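November 17, 2024

Frost on the inside of the shed window again. Got to the allotment by half eight and had the place to myself until nearly ten. The ground was still soft enough under the leaves, so I carried on with the broad beans and put in the last row along the fence. That leaves 16 seeds in the bag, which can go in the cold frame in case the mice have the others. They had most of them last year.

The garlic is up already - the outside bed only, nothing yet in the one by the water butt. I netted it because of the blackbirds. The leeks are thin. I don't think they ever got over the dry spell and I'm not going to feed them now.

Dug over half of the old potato bed and kept turning up ones I had missed. Enough for a soup. The compost is cold in the middle and needs turning, but my back had had enough by then.

The lane from Givthorpe was closed for the drain works so I came home by Ernidton, and stopped for bread and a sack of layers pellets. The pellets have gone up again. Hens are giving very little, two eggs this morning and one of those soft.

After dinner I sat down with the seed catalogue. I want the long red onion again if they still have it, and a different squash, as the last one took up the whole bed and kept badly. The order comes to 52 pounds before postage, so something has to come off. Probably the sweetcorn. It never does well on our side of the site.

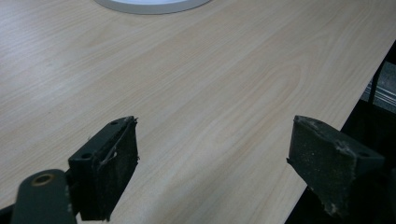

Givthorpe Allotment and Garden Club - Plot Diaries

The table is a pale one with the grain running through it in long loops, and it is a better place to write than the bench in the shed. Did the plan for next year there until the light went. Peas are moving to where the leeks are now, onions after the beans, and the potatoes go up to the top end. I have left one strip with nothing in it for the moment.

The water goes off at the taps this week and comes back on in March. Must drain the hose before then and bring the watering cans in.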